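Blocks, boards and one missing weekend

2023-04-29

Quick one, dinner's on. Finally got round to sorting the kids' shape blocks. The Tam tub has been living under the couch since December and half of it was crumbs. Gross.

So - everything out, wiped down with a damp cloth, then onto a maple board so I could see what colour was what. Two stars, one chunky octagon, all spread well out. Took 50 minutes becuase I kept stopping to stack them.
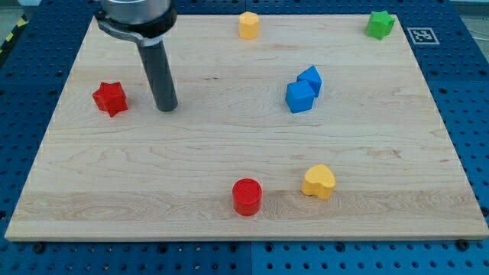 A reader left a comment on my last toy post saying maple is the way to go, her board has had 3 kids at it and only needs a rub of oil now and then. She reckons never soak painted blocks though, the colour goes patchy. Noted! Mine get the cloth and thats it.

Favourite is still the star. Nice and thick, good in a small hand, murder on a bare foot.

Next job is the puzzles. Wusteo box, 60 pieces, I'd put money on 58 being in there. Might do it tomorrow arvo if the rain keeps up. Rice is boiling over - gotta go.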